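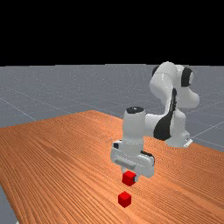

Plumach Prepaid Card - product page

Reloadable card plus a phone app. Load it, spend it, pay bills from it. No credit check, no branch visit. Sold by Altby, cards printed and mailed out by Backlund.

Updated 1 November 2025. Fees changed, see below, the old leaflet is no good anymore.

What it does
Pays phone, electric, gas and water bills straight from the balance
Tops up prepaid cell phones (yours or someone elses)
Works in stores and online, anywhere that takes a regular debit card
Sends money to another Plumach card, usually same minute
Spending list by category, you can rename the categories

What it doesn't do
No overdraft. No checks. No cash back at the register, we get asked this a lot. Can't be used to rent a car in most places because they want a deposit hold and prepaid gets refused.

Fees
Card: $4, one time
Monthly: none if you load at least $80 that month, otherwise $2
Bill payments: free
ATM: $2 each, plus whatever the machine owner charges
Replacement card: $4
Closing the account: free, balance sent to your bank

Getting started
Order the card in the app or pick one up at the Dostholm counter. Counter is faster. Bring photo ID. Then open the app, tap Activate, type the number on the back, choose a PIN. Don't pick your birth year, the app will reject it and you have to start that screen over.

First load can be a bank transfer or cash at the counter. Bank transfers take up to 2 business days the first time, after that same day mostly.
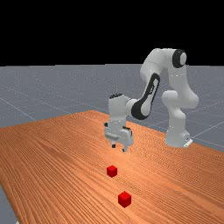 Direct deposit works too. Routing and account numbers are under Profile, then Deposit Details. Print that page and hand it to payroll. Some payroll offices want a signed form instead, there's one in the same menu.

Bill reminders
Turn them on under Bills. Default is 4 days ahead. If the balance won't cover the bill you get a second message the night before. The app will not pay half a bill, it's the whole amount or it waits. Add the money and it goes thru on the next try, tries run morning and evening.

Lost card
Tap Freeze first. Then order the replacement. Freezing doesn't stop bills you already scheduled, so cancel those seperately if you need to.

Customer note
"Moved all my utilities over in January. Took one evening. The gas company was the slow one." - Gudrun Boström

Questions
Card and app questions: use Message Us in the app, quote product code 1263. Business orders (payroll cards, 80 or more) go to Eilif Wikström at the Dostholm counter, ask for him by name.

In stock. Ships in 2 business days.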